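I have been teaching a two-arm robot by remote control since September, and I want to write down a few things before I forget how it felt to be a beginner. Small thread.

The task is sorting. Blocks are spread on the table, and each color has to go into its own bin. A child of three can do it. I needed two weeks before I could do it through the arms without holding my breath.

First thing: your hands know much more than you can explain. When I pick up a block with my fingers, I never think about which side to approach from. With the arms I have to think about it each time, and the block does not forgive me if I come in crooked.

In our project (we call it Fimura) we use two ways of teaching. In the first one, you hold the arm itself and move it through the task. In the second one, you sit apart with a pair of small leader arms, and the big arms copy you.

Moving the arm by hand is nice for one arm and a short motion. You feel the weight and the joints, and you learn quickly which positions it dislikes. But with two arms I become tired and I push too hard, and my own body blocks the view of the cameras.

So for sorting I prefer remote control. The bad part is that I feel nothing. My leader arms have no force feedback, so I close the gripper and I must look to know if I have the block. In the beginning I squeezed everything like it was trying to escape.

Second thing: slow is good, but stopping is bad. I used to stop above each block to think. Then we trained the first policy and it also stopped above each block, for a long time, like a person who forgot why he came into the kitchen. It learned this from me.

Now I decide before I start moving. If I am not sure which block is next, I wait with the arms at rest and the recording off. My demonstrations became shorter and much more boring to watch – this was a good sign.

Third thing: keep some of the mistakes. If a block slips and I pick it up again calmly, I save that episode. If I panic and knock over half of the table, I delete it. The robot needs to see how to come back from a small problem. It does not need to see me angry.

We have 4000 demonstrations as a target for this task. My personal count is 221. Please do not calculate how long it will take, I already did and it did not help my mood.

A colleague at Brirska asked me why we don't write a program for it, because sorting by color is an old problem. For this one table, yes, a program would be enough. But we want the same arms to learn other tasks later, and the teaching method should stay the same.

Fourth thing: change the layout every time, and change it more than you think is necessary. I have a habit to put the blocks in a nice half circle, I don't know why. The policy liked my half circle very much and was lost without it. Now I drop the blocks from my hand and leave them how they fall.

Also use both hands in a fair way. I am right-handed and my left arm was a tourist in the first recordings. I now make myself start with the left one in every second episode. It is ugly, but it is improving.

The sorting setup, from across the room and from over the table:

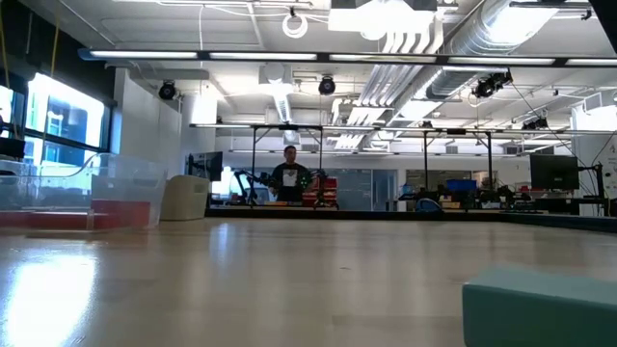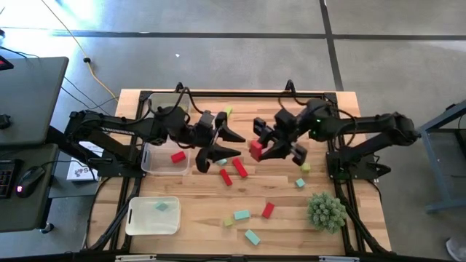

One more thing, about passing a block from one gripper to the other. This is the hardest part for me. Both grippers must hold it for a short moment, and if one of them opens too early, the block falls. If it opens too late, the arms pull against each other, and you can hear that the motors are not happy.

What helped: I say it in my head. Hold, hold, open. After some days I stopped saying it and my hands kept the rhythm.

If you teach robots this way too, tell me how you practice handovers. I read the Lalodetti notes and the old Machala guide, but both of them are for one arm only. I am also looking for advice about wrist pain after long sessions. My chair is already as high as it goes.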